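Ticket 1752: Label printer prints blank pages after update
Product: Zoson desktop client
Opened by: Malsha Khan
Assigned to: Faustine Courtois
Status: Waiting for customer

Malsha Khan wrote, Jul 4, 2020:

Hello, since the last update of the Zoson client our label printer gives only blank labels. The printer is a Dredden, connected by USB to the computer in the front office. The test page from the printer menu is good, so I think the print head is not the problem. We must send 1000 labels to our customers and at this moment I write the addresses by hand.

I did already these steps: restart of the computer, another cable, new roll. The result is the same each time.

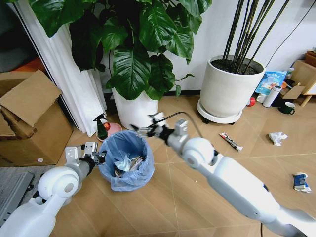

The version of the client is 18. Before the update we had no problem with it, and the paper size was saved in the profile "Collet". Now I see this profile in the list, but when I open it the width and the height are both zero. I am not sure if this is normal.

Faustine Courtois replied:

Thank you for the clear report, Malsha. Zero in both fields is not normal. The update did not read the old profile correctly, and the client sends an empty page. Please try the following:

1. Close the client completely, also the small icon next to the clock.

2. Open the Gridunex folder in your documents and rename the file profiles to profiles-old. Please do not delete it, we may need it later.
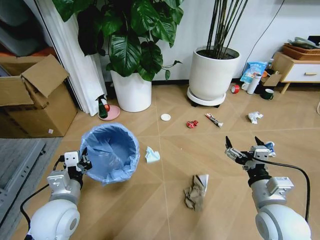
3. Start the client and create a new profile. Type the width and the height by hand, then save.

4. Print one label only and tell me the result.

Malsha Khan replied:

Steps 1 to 3 are done. The label is no longer blank, but the text begins too low and the last line of the address is missing. I printed 20 of them with different margins before I stopped.

Faustine Courtois replied:

This is progress. Please set the top margin to zero and remove the check mark at "Fit to page". If the last line is still missing, send me the file profiles-old.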